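Vanags are moving home games to Bestilham this fall

8 July 2024

Well, it's official. The Vanags will play every home game of the coming season at the old ground in Bestilham, and the first one is against Tusto. The club put the news up on its site this morning, and my phone hasn't stopped buzzing (mostly my brother-in-law, who has opinions about parking).

If you've followed football in Orkum for any length of time you knew something like this was coming. The field behind the high school drains badly on the west side, and by the end of last year the area between the hash marks looked like somebody had been digging for clams. The school district wants to tear it up, put in new drainage and lay fresh sod, and that work can't happen while a semi-pro team is running the ball over it every other week. So the Vanags had to find somewhere else, and Bestilham said they could come.

I drove over there last week to have a look, before any of this was announced, on the strength of a rumor I'd heard in line at the hardware store. It's a nice old place! The bleachers on the home side hold nearly 3,000, the lights were replaced a couple of years ago, and the grass is in better shape than anything I've seen in Orkum since I was a kid. The scoreboard is the kind with bulbs, and a few of them are out, so a 3 can look a lot like a 9 if you're sitting too far to the left. I'm told that will be fixed. The visitors' side is just a grassy bank with a rope along the bottom, and I can already picture the Tusto crowd bringing blankets and coolers and making themselves very comfortable.

The catch is the drive. Bestilham is over the ridge, and the road is fine in September and a lot less fine once the leaves are down and it's been raining. The club says it will run buses from the Orkum fairgrounds for every home game, with 150 seats in all. Riding is free if you have a season ticket and four dollars if you don't. I'd like to see more seats than that for the opener, and I said so to the man at the ticket window, who wrote it on a sticky note. We'll see where the sticky note goes.

Season tickets went on sale this morning too. Last year the club sold 400 of them, and the goal this time is to get back to that number even with the move, which strikes me as ambitious. Prices are staying where they were. If you had a seat last year you get first pick through the end of the month, and after that it's open to anyone, including people from Bestilham, who have never had a team of their own and might turn out to be the best thing about this whole arrangement. I got talking to a couple at the diner across from the ground and they were thrilled. They'd already worked out that they could walk.
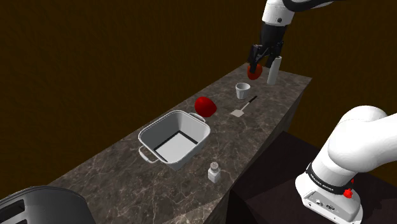 Will the Vanags be back in Orkum next year?

The club expects to play at the high school again next season, provided the new sod has taken by spring. Nothing has been signed with Bestilham past the final home game in November.

Now to the football, which is what I'd rather be talking about anyway. The Vanags finished in the middle of the pack last year, and if you sat through it you'll remember it was a season in two pieces. They started out terrific. The offensive line gave everybody behind it all day to work, the ground game just kept chewing up yardage, and the lead back went past 1,000 yards before the leaves had turned. Then came that miserable soggy stretch at home when nobody could plant a foot, the passing game never really picked up the slack, and they dropped one close one after another. The last of those was the Tusto game. I'm not going to go through the Tusto game again. There was a fumble, and you either saw it or you've had it described to you.

So you can see why I think decent grass might matter here. This is a running team. It has been a running team for as long as I've been writing these pieces, under three different coaching staffs, and last year the home field was taking away the thing it does best. Put that same group on a dry, level surface and I think they win a couple of the games they lost. My brother-in-law says I say this every July. He has a point, but I've never had a drainage argument to back it up before.

Most of the line is coming back, with one exception at left guard (new job, out of state, best of luck to him). The backfield is the same. The big open question is at quarterback, where last year's starter is coming off shoulder surgery and hasn't been cleared to throw yet. The backup has been taking the reps at summer workouts. I watched a session from the fence and he has a quick release and a bad habit of staring down his first read, which you could get away with against air and some tackling dummies. Give him a few weeks. He's twenty and he looked like he was having a great time.

Defense I'm less sure about. The front was solid a year ago and should be again, but the secondary got burned deep way too often, and two of those starters have moved on. The club held open tryouts in the spring and picked up a pair of corners who ran track together in college. Speed they've got! Whether they can tackle in space is something we'll learn pretty fast, because Tusto loves to throw that little screen to the outside and let its receivers go to work.

And about that opener. Tusto won the division last year and brings back nearly everybody, and I don't think there's a tougher way to christen a borrowed field. I would have scheduled somebody softer. But the league draws up the schedule, and from what I gather the two clubs were both happy with it, partly for the gate money. Tusto is actually closer to Bestilham than Orkum is, so there's a decent chance the home team gets outnumbered at its own first game. Please don't let that happen. Get on the bus.

A few practical things people have been asking me, all of it straight from the club's announcement or from the ticket window:

Kickoff for home games moves up an hour, to six in the evening, so the buses can get back over the ridge at a reasonable time.

Parking at the Bestilham ground is free but limited, and the lot next to the feed store is off-limits on game nights. They will tow.

The band is coming. The food trailer is coming too, with the same menu, and yes, that includes the fried pickles.

Kids twelve and under still get in free with an adult.

Youth clinics stay in Orkum, on the practice field by the river, same as every summer. Those aren't affected by the construction.

If you bought a season ticket early through the spring drive, you don't need to do anything. The club will mail you a new one with a Bestilham seat number on it.

One thing I couldn't get an answer on is the homecoming parade, which has always ended at the high school gate. You can't very well march a parade over the ridge. I've heard it might finish at the fairgrounds instead, with the floats parked by the buses, and I've also heard it might be skipped for a year. I'd hate to see it skipped. My daughter rode on the bakery float last year and talked about it until Christmas.

The team reports for camp at the end of the month, still in Orkum, on that same practice field. Workouts in the evening are open to anyone who wants to stand at the fence, and there's usually shade on the parking lot side after five. The club plans one scrimmage at the Bestilham ground in August so the players can get used to the lights and the kickers can figure out the wind, which comes down off the ridge and swirls around the south goalposts something fierce. I stood there with my hat in my hand for ten minutes. Anybody trying a long field goal at that end has my sympathy.

I'll be at the scrimmage and I'll post what I see, including who's taking snaps. The ticket window at the Orkum clubhouse is open from ten to four, cash or card, and they've put out a bowl of those little schedule magnets, so grab one while you're in there.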